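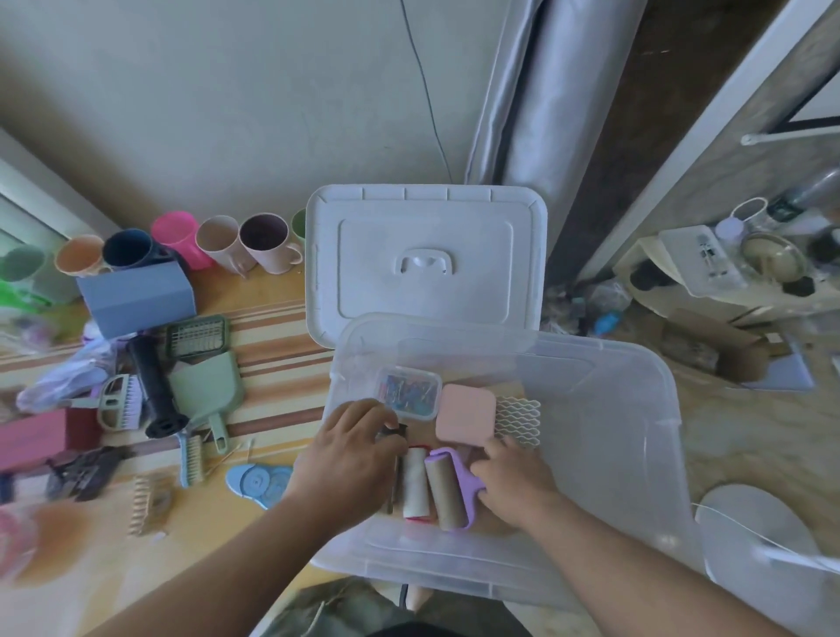
Aslı Çetinkaya
Bench notes, print and pattern room, Driltton workshop

December, 9:40 am

Ok so the indigo paste again. I mixed the new batch last night before I left (same recipe as the last one, 200 grams of starch, everything else by Remzi's card) and this morning it had a skin on it like old pudding. Scraped the skin off, stirred, strained it twice through the fine mesh. It's usable! A bit grainy at the bottom, so please don't scrape the jar, just leave the last inch.

Pulled 7 test strips on the Kerkar cotton. The first two came out pale, way paler than I wanted, and then I remembered I hadn't ironed the cloth. Ironed the rest and they look a whole lot better, with nice crisp edges on the leaf block. The wave block is still giving me a blurry left corner and I think the wood has warped. Alper, could you put a straightedge on it when you're in? I tried to eyeball it against the window and convinced myself of three different things.

Small tools and odds and ends live in the clear box with the white lid. If you borrow a roller, put it back in there and not in the sink.

11:15 am

Tadeusz called about the Allton order. They want the napkins in the darker blue after all, which means two passes, which means drying racks, which means we have to move the Ağca tablecloths somewhere. I said yes before thinking about the racks. Sorry everybody.

Block counter says 2,391 impressions on the leaf block. Remzi swears pear wood is good for 3,000 before it needs recutting, and so far I believe him, though the tip of the smallest leaf is getting soft. I rubbed a little linseed oil into the back and left it face up on the shelf by the door. Don't stack anything on it!

2:30 pm

Second pass on strips 4 and 5. Lovely dark color, slight bleed on 5 (too much paste, my fault). Washing both tomorrow in cold water with no soap, then the iron again. Nevzat wants to see them before we cut the napkin cloth.

Still need: more mesh, a new squeegee blade, masking tape.

4 comments
2 shares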